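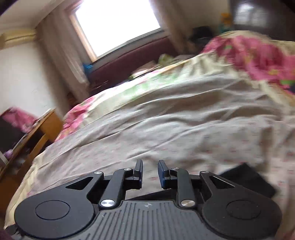
Gripper over a floral comforter.

Dillstead Contracts: a README

Hi! I'm a football nerd who got tired of arguing about roster moves from memory, so I typed up every signing, release and trade I could find for the Dillstead semi-pro league. It's 3,767 rows now, one per move, covering 14 seasons (the early ones are thin, sorry). Last update: 2024-03-08.

Columns are season, team, position, move_type, years, salary and source. Salaries are in whole dollars, before bonuses. If a club only announced "a multi-year deal," years is blank and I left it that way.

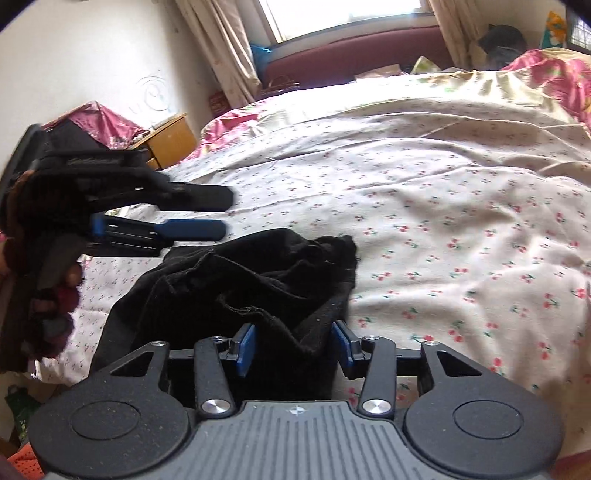

What happens when a player gets cut and then signs again with the same team?
He gets two rows, one for the release and one for the new deal, and both carry the same player_key so you can join them back up.

Free agents are in their own file, free_agents.csv, with 1,189 rows. I go by the league's list at the end of February, so anyone who signed before then won't be in it. Grutden and Mahmoudi merged their clubs partway through the data, and I kept the old team names for the older seasons. Don't lump them together unless you want some very weird depth charts!

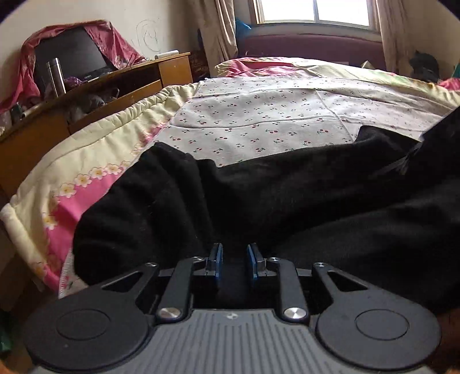
Black fuzzy fabric beyond the gripper fingers.

Known problems: kickers and punters are a mess before season six (half the clubs listed them as "specialist"), and any salary of exactly 500 is probably the league minimum filled in by a club secretary. I flag those with min_fill = 1. 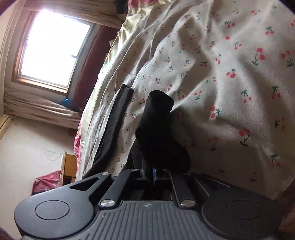

Linkage arms and ribbed body, seen from behind.

To load it all, run flastelico.py from the main folder. It checks the keys and complains loudly about duplicates. Use the data for whatever you like, and if you spot a bad row, open an issue with a link to the game program or news story.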